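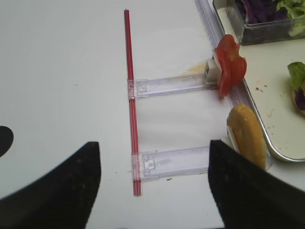 Ivgate, 17 de junio de 2022

Preguntas frecuentes: ¿puede ya una máquina montar una hamburguesa?

Respuestas rápidas, las que más nos llegan al correo. Contesta Kalliopi Kourkoulas salvo donde se indica.

¿Puede o no puede?
A ratos. Con los ingredientes ya cortados y cada cosa en su sitio, sí, bastante. En una cocina de verdad, con prisas – todavía no.

¿Qué es lo más difícil?
El tomate. Resbala, se dobla, no hay dos rodajas iguales. La lechuga también da guerra. El pan parece fácil, pero si aprietas de más se queda marcado.

¿Por qué ponéis el tomate y el pan de pie?
Porque una pinza de dos dedos agarra mal algo plano contra la mesa. De canto entra mucho mejor. Una persona mete la uña y listo, la máquina no tiene uña.

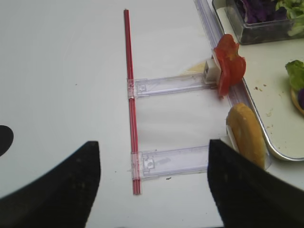

Eso sí, alguien tiene que colocarlo todo antes, y ese tiempo casi nunca sale en las cuentas de los vendedores. Pedid siempre el tiempo con preparación incluida.

¿Cuántas pruebas lleváis?
292 desde marzo. Pocas, ya lo sabemos. Iolo Rowlands quiere llegar a 2.000 antes de publicar porcentajes, asi que de momento no damos ninguno.

¿Es más rápido que una persona?
No. Ni de lejos.

¿Y la limpieza?
A mano. Migas, salsa, col por todas partes. Limpiar es otra tarea y bastante peor que montar.
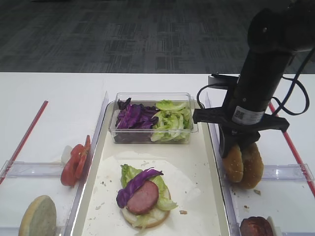
Otra cosa que preguntan mucho es el orden de las capas. Lo decidimos nosotros: base, verdura, carne y lo demás, tapa al final. Si una capa queda torcida, la siguiente suele quedar peor. Corregir sobre la marcha es lo que mejor hace un cocinero y lo que menos sabe hacer un brazo.

¿Sirve para un bar pequeño?
Hoy no lo compraría (Iolo tampoco). Para una linea con un solo producto, repetido todo el día, quizá sí vale la pena mirarlo.

¿Y para casa?
Menos aún. En casa cada cajón es distinto. Doblar ropa, recoger la mesa, fregar una sartén – demostraciones hay muchas, aparatos que aguanten un mes con niños y perro, no conozco.

¿Se pueden visitar las pruebas?
Los viernes, grupos de 3 como máximo. Escribid antes, con nombre y alergias.

¿Os coméis las hamburguesas?
No.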